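Sturkton Dual-Arm Bench Package: Planning and Ordering Information

Product line: Sturkton Bench
Configuration: two arms, two grippers, head camera, two wrist cameras
Supplied by: Ceston
Lead time: quoted at order

The Bench package is sold as a complete tabletop manipulation station for labs and pilot lines that handle mixed small items. It is supplied without a table. Buyers who already own arms should see the retrofit notes at the end of this page before requesting a quote.

Work area

The arms are mounted on opposite sides of a shared work surface. The usable overlap zone is 700 mm by 700 mm. Objects outside this zone can be reached by one arm only, and tasks that require a handover should be laid out accordingly. Allow clearance behind each arm for the elbow to swing at full retraction. Bins and shelving may stand behind an arm if they are below elbow height.

A plain, light-colored top is recommended. Glossy tops are accepted but will produce reflections under overhead lighting, and exposure on the wrist cameras must then be set manually.

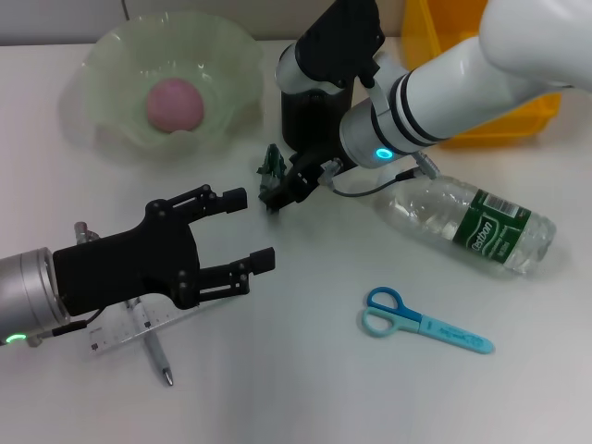
Both arms over a white tabletop with mixed items, including a clear ruler, a pen, scissors and a water bottle lying on its side.

Grippers

Each arm carries a two-finger parallel gripper. Fingertip blocks are consumable parts and should be budgeted as such. One set per arm is included. Sites running more than one shift should order two spare sets with the station; tips ordered later ship separately and carry their own freight charge.

Thin flat items such as rulers and sheet stock are the hardest category for the standard tip. If these make up a large share of your work, order the Jurkau narrow tip. It fits the same mount and needs no recalibration of the gripper, although the tool length must be changed in the controller. Transparent items should be included in any acceptance test. Do not accept a test carried out with opaque blocks only.

Cameras

The head camera covers the full overlap zone. The wrist cameras are fixed-focus units intended for the last part of the approach, and their images blur at very short distance and during fast moves.
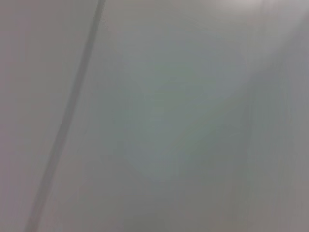 Buyers planning to record data should budget storage for all three streams at full rate, then decide on filtering after the first month of operation. Frames with little usable detail take up space like any others until they are removed. The recording software can drop wrist frames by arm speed, but the threshold is off by default and has to be set for each arm.

Pricing notes

Wrist camera bracket, each: 89
Commissioning, one visit: 2405
Prices exclude tax and freight. Arms and controllers are quoted separately according to cable length and mounting. Commissioning covers mounting checks, camera calibration and one acceptance run using the buyer's own items. Have the items on site before the visit is booked. A second visit is charged at the full rate.

Items often left out of the first budget:
Cable guides for the wrist wiring
Spare fingertip blocks
Network switch and storage
Replacement task items, especially glassware and soft goods

Retrofit

Existing arms can be fitted with the gripper and camera set if the wrist flange matches the Kauppinen adapter plate. Send the flange drawing with the request. Retrofit orders do not include the head camera mount, and commissioning is optional.

Quotes are valid through the end of the month after issue.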